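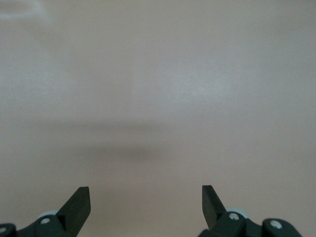

Right. Quick one before the school run because I said I'd write up the sourdough thing and then didn't, for most of June.

So the starter died. Well, I say died. It went grey on top with a layer of liquid and smelled like nail varnish, and I did what you're not meant to do, which is panic and tip it down the sink. Then I read that the liquid is normal and you just stir it back in or pour it off. Great. Cheers for that, past me.

Started again from scratch. Wholemeal flour and tap water, 50 grams of each, in an old jam jar with the lid resting on. Day two it went mad, bubbles everywhere, I was very smug and sent a video to my sister. Day four, nothing. Flat as a pond. Apparently that's normal too (everything is normal, according to the forums) and you keep feeding it and dont give up. I nearly gave up. Day 6 there were a few small bubbles round the sides and by the second week it was doubling before lunch.

Flour. I was using the supermarket stuff and it's fine, it really is. But Noémie Després at the Saturday morning swimming lessons, no wait, I mean Noémie from the baking class, gave me half a bag of Vachon rye and a spoonful of that in each feed has made a difference. Livelier. Smells more of apples and less of feet.

First loaf out of the new starter: brick. Second loaf: brick with a hole in it. The sort of hole you could post a letter through. Brock Tremblay at work ate two slices anyway and said it was "chewy", bless him.

What I think I was doing wrong

Using it too early. It was bubbling but it wasn't strong. I'd feed it at breakfast and then use it at bedtime when it had already gone up and come back down again. Now I put an elastic band round the jar so I can see where it's got to and use it when it's near the top.

Also the kitchen. Ours faces north and it's freezing till lunch even in summer, so when a recipe says leave for four hours I need to leave it for nearer seven. Moved the bowl to the airing cupboard for one loaf and forgot it. Soup. Don't do that.

Also too much water. Every recipe online wants you to make this very wet dough and slap it about and I can't, I just get it up my sleeves. I've taken the water down a bit and it holds its shape and tastes the same to me.

Bought a proving basket from the hardware shop in Nutville, £29, which I have not told anyone in this house. Lined it with a tea towel and rice flour. Plain flour sticks. Ask me how I know.

Anyway loaf five was good! Proper crust, ears and everything, gone by teatime with nothing but butter. Loaf six was a bit worse. No idea why, did it all exactly the same I think.

Still to sort: what to do with the discard. I've done pancakes, I've done crackers (nice, too salty, my fault), and there is now a tub of it at the back of the fridge that I'm a bit scared of. If you've got a recipe that uses up loads in one go stick it in the comments, nothing with bananas pleaes.

Got to go, someone can't find a shoe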